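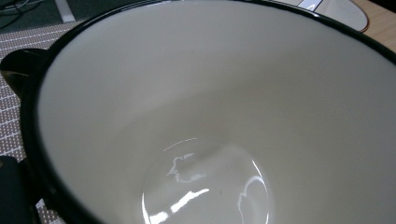 CLULCOMBE, August

We got to the Murkwood open day at 9, when the doors opened, and started with the tableware room. Admission is free and parking is behind the building.

Most of the talk in there was about enamel cups. The white ones with a black rim are the plainest thing Murkwood carries, and the inside is a creamy off-white that picks up every ceiling light. I asked about chips. The advice was to keep them out of the sink with the heavy pans.

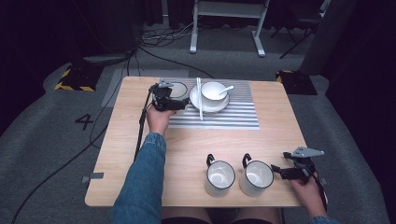

Prices were on a sheet by the door. Placemats come in gray, and there is a discount if you take the mats and cups together. Zapata, next door, had teapots, but the line was long and we skipped it.

The tables are for sale too. We liked the pale one with rounded corners and went back to look at the top again before lunch.
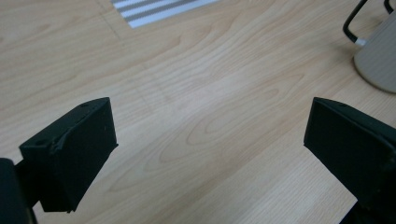 Tabletop in light wood grain, tableware room.

The open day runs again on Saturday.

Last updated: August
9 comments | 80 shares
Contact | © Branosura | Back to top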